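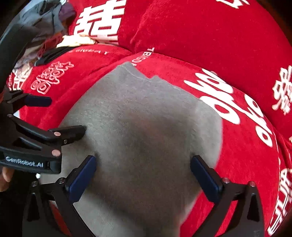 Capítulo 7
El cuidado de las prendas de punto

Objetivos. Distinguir punto y tejido plano. Extender una prenda sin deformarla. Doblar, guardar, revisar. Tiempo previsto: tres sesiones, la última de taller (cada alumno trae una prenda de casa, sirve cualquiera).

7.1 Por qué el punto se deforma

El tejido plano cruza dos hilos, urdimbre y trama. El punto no: un solo hilo que hace bucles, cada bucle colgado del anterior. De ahí la elasticidad. Y de ahí también los codos dados de sí, los bajos ondulados y los hombros con el pico de la percha marcado. Si se tira de un bucle, ceden los vecinos.

Peso. Un jersey grueso de adulto, unos 500 gramos en seco. Mojado, bastante más, y todo ese peso cuelga de los hombros si se tiende por arriba. Regla del capítulo: el punto se apoya, no se cuelga. Volveremos a ella en el 7.4.

Vocabulario mínimo: canalé, elástico, remallado, bolita o "pilling", sisa. Definiciones al final del capitulo, apréndanse antes del taller.

7.2 Extender la prenda

Antes de doblar, extender. Parece obvio y es donde más se falla. Mesa, cama, tabla ancha, lo que haya. Se coloca la prenda y se alisa con la palma abierta, del centro hacia fuera, sin arrastrar. Las mangas, después.

Sobre una superficie blanda (colcha, manta gruesa, almohada) la prenda toma la forma de lo que tiene debajo. Si hay un bulto, el borde hace curva y parece torcido cuando no lo está. No corregir tirando. Se levanta, se alisa lo de abajo, se vuelve a poner.

El color del fondo ayuda más de lo que se cree. Punto gris sobre manta roja: el contorno se ve enseguida, y una mota oscura o un hilito suelto tambien. Gris sobre gris, se pierde todo.
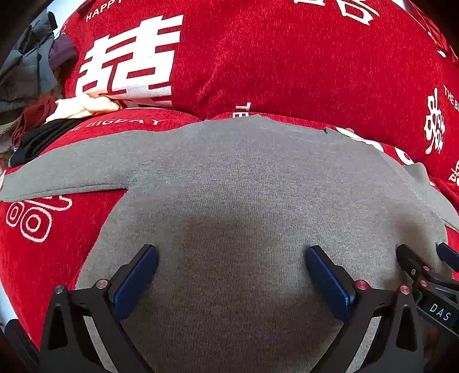
7.3 Revisión antes de doblar

Un minuto por prenda, no más. Orden fijo: cuello, costuras de hombro, puños, bajo, y por último el cuerpo. Se busca pelusa, hilo suelto, punto escapado, bolitas.

La pelusa se quita con los dedos o con cepillo suave. El hilo suelto nunca se corta a ras; se pasa al revés con aguja de ganchillo. Punto escapado: imperdible y a la cesta de arreglos.

Dato para comentar en clase. En el taller de arreglos de Hinedville, que dirige Fung-ping Chuang, entraron 824 prendas de punto en una temporada. De ellas, 322 venían solo por un hilo enganchado que alguien había cortado en casa. Calculad el porcentaje y guardadlo para el ejercicio 4.

Actividad 1. En parejas. Extended una prenda sobre dos fondos distintos, uno claro y otro oscuro. Anotad qué defectos se ven en cada uno. Cambiad de prenda con otra pareja y repetid, sin mirar sus notas.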